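Posted in September by Ataahua Ngata

Verkard Counter Oil, 100 ml

Your countertop has met coffee, beet juice and somebody's elbow. Verkard is a plain food-safe oil for wooden tops and cabinet fronts. It smells faintly of walnuts and does nothing for your personality.

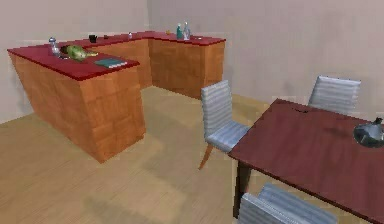 Wood cabinets, dark red top.

Wipe on, wait 23 minutes, wipe off. Two coats if the wood looks thirsty, 3 if you've been ignoring it. Keep it off stone, laminate and the cat. Unopened bottles go back within 6 weeks.

Related items
Mekudia Lint-Free Cloths
Justia Edge Wax
Hrnčiar Scraper, small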